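3. Materiales y disposición de los objetos

3.1. El mueble

El estudio se centra en muebles auxiliares de sobremesa, una categoría que la literatura sobre orden doméstico suele tratar junto con las estanterías y los armarios de cocina, a pesar de que su uso es bastante distinto. Un mueble de este tipo se consulta de pie o sentado, a la distancia del brazo, y lo que guarda cambia de sitio varias veces al día. Bragança (en adelante, GB) ya había señalado en la primera fase del proyecto Trurkov que los participantes no describen estos muebles como lugares de almacenamiento, sino como «la parte de la mesa que tiene techo».

El mueble empleado en todas las sesiones es de madera, ancho y bajo, con una parte abierta a la izquierda, dividida en dos compartimentos por un estante horizontal, y una parte cerrada a la derecha con puertas correderas translúcidas de superficie acanalada. Las puertas llevan tiradores blancos rectangulares. El panel superior es plano y está rodeado por un reborde de madera con brillo.

Se eligió este modelo por la convivencia de las dos zonas en un mismo cuerpo. En los muebles enteramente abiertos, la colocación responde casi siempre al tamaño del objeto. En los enteramente cerrados, los participantes tienden a agrupar por categoría y a olvidar después lo que han dejado al fondo. El acanalado introduce un caso intermedio: deja pasar la luz pero desdibuja el interior, de modo que quien busca algo tiene que recordar dónde lo puso o abrir la puerta.

3.2. Los objetos

El repertorio completo consta de 18 objetos de uso corriente, repartidos en cuatro grupos: higiene, botes y envases con tapa, papelería menor y adornos. No se incluyeron alimentos frescos ni objetos con cable. Los envases se utilizaron con su etiqueta original, ya que en un ensayo previo con botes sin etiquetar los participantes dedicaron buena parte del tiempo a preguntar qué contenían.

Dentro del repertorio hay objetos repetidos o muy parecidos entre sí. La repetición es deliberada. Interesa saber si un segundo bote semejante al que ya está guardado se lleva junto al primero o se trata como un objeto nuevo. En la clasificación de Novness, que seguimos con pequeñas modificaciones, el primer comportamiento se denomina «reunión» y el segundo «reparto».

Los adornos plantean otro problema. No tienen un lugar funcional evidente y muchos participantes los dejan para el final. Por eso se procuró que en cada configuración inicial hubiera como mínimo un adorno o un recipiente decorado fuera del mueble, al alcance de la mano.

3.3. Configuración inicial

Cada sesión parte de una configuración mixta, con algunos objetos ya guardados y otros sobre la mesa. La configuración C, a la que corresponde la figura 2, es la más sencilla de las tres. La parte abierta contiene un paquete blando de pañuelos sobre el estante y un bote blanco en el compartimento inferior. Un segundo bote semejante se deja delante del mueble y, a su derecha, un recipiente transparente con una decoración que recuerda a un muñeco de nieve. 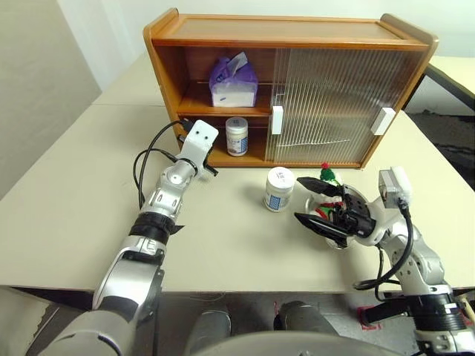

Figura 2. Configuración C: mueble con zona abierta y zona de puertas correderas; bote y recipiente decorado sobre la mesa.

El paquete de pañuelos se coloca siempre en el estante con una hoja asomando. En la configuración A se había probado a guardarlo en la parte cerrada, y el resultado fue poco útil: los participantes lo sacaban de inmediato y lo dejaban en la mesa, lo que alteraba el recuento de desplazamientos. El compartimento inferior, en cambio, recibe un solo bote y conserva espacio para otro, condición necesaria para observar la reunión.

La superficie de la mesa es de color crema pálido. No se marcaron posiciones con cinta ni con lápiz. En las primeras pruebas las marcas se interpretaban como instrucciones, y más de un participante devolvió los botes a su señal al terminar.

3.4. Procedimiento

La instrucción era idéntica en las tres configuraciones: «Deje esto como lo dejaría en su casa». No se fijó un tiempo máximo. El participante podía abrir o cerrar las puertas, usar el panel superior y mover también lo que ya estaba guardado. Una sesión se daba por concluida cuando el participante lo indicaba de palabra.

Se registraron 193 sesiones válidas, con un total de 733 desplazamientos. Se entiende por desplazamiento todo cambio de lugar que termina con el objeto apoyado y suelto; los ajustes sin cambio de zona, como girar un bote para orientar la etiqueta, se anotaron aparte. Para comprobar la consistencia de la anotación, GB y un segundo codificador revisaron por separado 100 sesiones elegidas al azar. Las discrepancias afectaron sobre todo a los objetos apoyados en el borde del panel superior y se resolvieron por acuerdo.

Las zonas consideradas fueron cinco: estante abierto, compartimento inferior abierto, interior cerrado, panel superior y mesa. Bittencourt propone separar además la franja de mesa situada justo delante del mueble. No adoptamos esa división en el análisis principal, porque el límite de la franja resultaba difícil de fijar con criterio uniforme, aunque se retoma en la sección 5.

3.5. Observaciones preliminares

En la configuración C predominó la reunión. El bote de la mesa acabó con más frecuencia en el compartimento inferior que en cualquier otra zona, y cuando se llevó al interior cerrado solía ir acompañado del primero. Varios participantes comentaron que dos botes parecidos separados «parecen un descuido».

El recipiente decorado siguió una pauta menos clara. Una parte de los participantes lo colocó en el panel superior y otra lo dejó sobre la mesa, a veces después de haberlo movido en dos ocasiones. Muy pocos lo guardaron tras las puertas. Entre quienes lo hicieron, el motivo más citado fue el polvo.

Las puertas correderas se utilizaron menos de lo previsto. Con la parte abierta todavía disponible, los participantes tendían a completarla antes de tocar los tiradores. El efecto se reduce en la configuración B, que parte con el estante ocupado, y se discute con más detalle en el apartado 4.2.

Artículos relacionados
- Novness: reunión y reparto en la colocación de envases domésticos
- La superficie como almacén: notas sobre mesas de trabajo en el hogar
- Proyecto Trurkov, primera fase: entrevistas y vocabulario del orden
- Puertas translúcidas y memoria de la ubicación

Cuadernos Kudberg de Cultura Doméstica | Contacto con la redacción | © Kudberg, todos los derechos reservados | Volver arriba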